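Galtater Rail Travel Board
Topic: Night train connection at Hosthorpe, summer schedule

elfassi_m
Posted March 30, 2025

Members planning to use the Harner night train this summer should note that the connection at Hosthorpe has changed. From June, the train arrives on the east side of the station, and the ferry bus departs from the west side. The transfer allowed is 18 minutes. Passengers with heavy luggage are advised to take the later bus.

I completed the full trip last year, 318 miles by rail and one night in an apartment near the harbor.

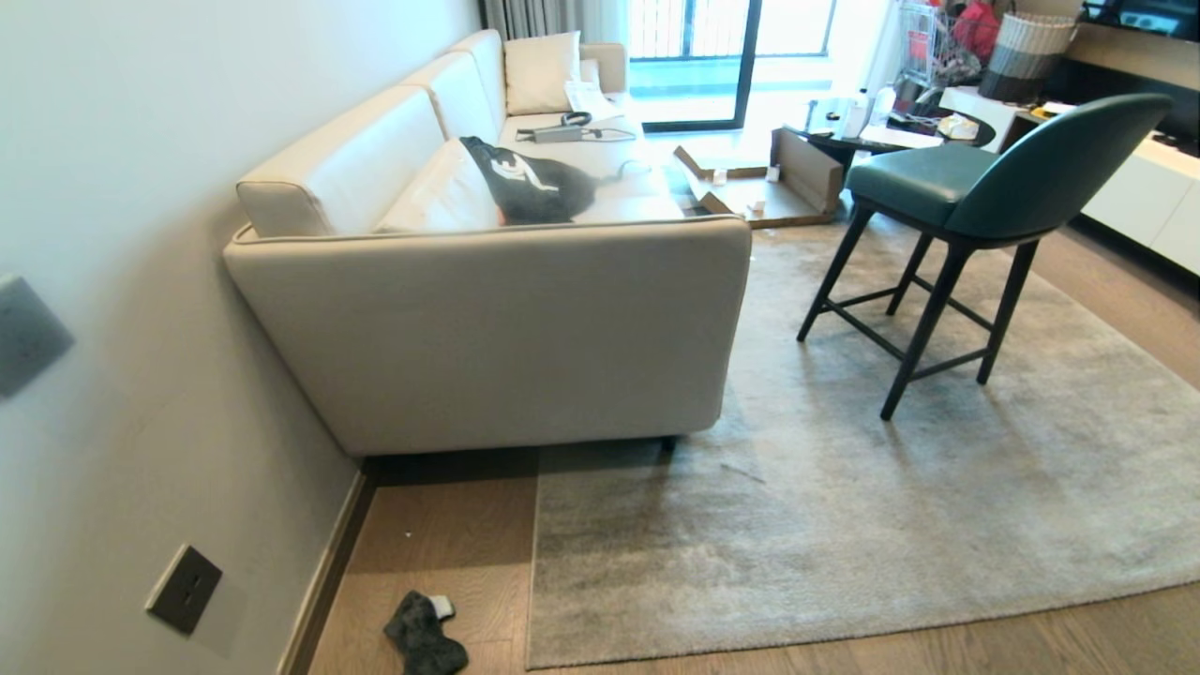

The apartment was booked through the station office, and the key was collected before 8 p.m. Travelers arriving after that hour must arrange collection in writing. The luggage room at Hosthorpe closes at the same time.

Mounir El Fassi
Schedules moderator

quietcar_128
I must respectfully disagree with the advice on the later bus. It reaches the pier after check-in has closed for the evening sailing. A passenger who follows this advice will spend an unplanned night in Hosthorpe.

odukoya
I support the original post in part. The later bus is suitable for those who stay overnight, as the author did. For same-day passengers it is not. May I ask that the post be amended to make this clear?

elfassi_m
The point is accepted. My advice applies to overnight passengers only. Same-day passengers should take the first bus and reserve a seat on it.

harner_line
Seats on the first bus cannot be reserved. I asked at the ticket window in Harner and was told that places are given in order of arrival.

quietcar_128
That does not agree with my ticket, which shows a seat number for the bus. It was purchased as a through fare — perhaps the rule differs for separate tickets.

elfassi_m
I will write to the station office for a ruling on through fares and will post the reply in this topic. Until then, please treat the matter of bus seats as unconfirmed.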